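3.2 Where the water goes

I came to this part of the study expecting baths and gardens to swallow most of the household supply. They didn't. Across the 169 homes that sent back diaries from Hinden and Sternach, the kitchen tap was opened more often than any other, and mostly for short bursts (Figure 2).

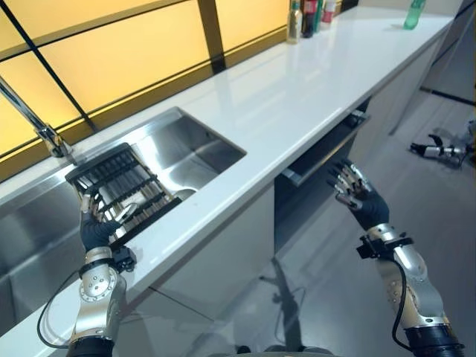
Figure 2. Dish rack over a kitchen sink.

3.3 Meters and diaries

We fitted Wurkport meters in November and left them alone over the winter, apart from one that froze. They gave us 1,917 usable days, which I then had to match by hand against people's handwriting — a job I wouldn't wish on anyone.

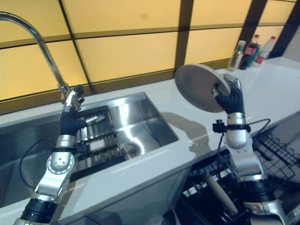
The Sternach diaries were the harder lot, as many people wrote "washing up" for anything done at the sink, vegetables included. I've followed Bhatt and kept all of these under one heading. It's a bit crude, I know, but splitting them would have meant guessing, and I'd already done enough of that with the garden taps.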